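Notebook, tableware and table surface
July 2021
Bench 2, continued from the March pages

Picked this up again after the gap. The March pages stop at the first wash round and I have kept the same numbering, so plate A is still plate A even though B is gone (cracked, see the last March page).

Where things stand. The Vendwood tops are both on their legs. The taupe-gray one is on bench 2 and stays there. The oak-look one went back under its cover because the glare from the window made it hard to judge marks. If anyone wants it out, ask me first, the cover is awkward to get back on.

Washed the blue plates in warm water with 5 drops of soap, rinsed, dried with the lint-free cloth. Weighed a dinner plate and a side plate on the small Lüthi scale. The scale read 2 g with nothing on it, so I zeroed it and checked with the 100 g and 500 g weights. Both fine. The 1,000 g weight is over its limit, don't use it on that scale.

Rub test, gray top. 888 strokes in the same spot with the underside of the side plate, light hand pressure, counter on the arm of the jig. I had meant to stop at 500, looked, saw nothing, and kept going until Babar needed the bench. Stopped there and wrote down what the counter said. Under the desk lamp held low there is a faint dull patch you can feel with a fingernail. From standing height I can't find it. Wiped with a damp cloth, no change. Wiped with the Hivix cleaner, slightly better, though that may only be the film it leaves.

The dark navy containers don't slide as easily as the plates. Pushed one across the top by hand from the left side and it caught twice. Haven't looked at the base properly yet. Could be a burr from molding. Left the rest for next time.

Food stand-ins. The lump we use for potato is fine for size but it rolls if the plate isn't level. Tried it flat in the well and up on the rim. In the well it stays put when the plate is nudged. On the rim it goes every time. For anything where the plate gets moved, put it in the well and don't bother centering it.

Layout from now on: plate near the middle, container well over to the left, one yellow piece on the plate and nothing else out. The gap between them should be wide enough to wipe without lifting anything. I had the cutlery out as well in March and it only got in the way.
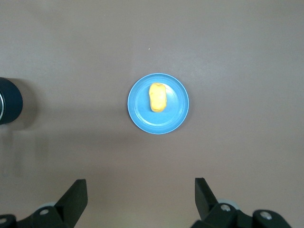
Lighting is still the weak point. The blue has enough gloss that the overhead lamp shows up on it as a pale streak, and the well goes washed out on one side. Marks on the plate are easy to miss there. Turning the plate doesn't help, the streak stays where the lamp puts it. Next thing to try is tracing paper over the lamp, or moving the bench a foot toward the door.

Babar Durrani asked whether the Mivbridge plates should go through the same rounds. I think yes, but after the blue set is done, and on the other half of the top so the patches don't overlap. Marked the halves with masking tape on the underside.

To do:
Check base of navy container for burr
Tracing paper over lamp
New lint-free cloths, down to the last pack
Repeat the rub test with a dinner plate, stop at 500 this time
Write up the Hivix wipe separately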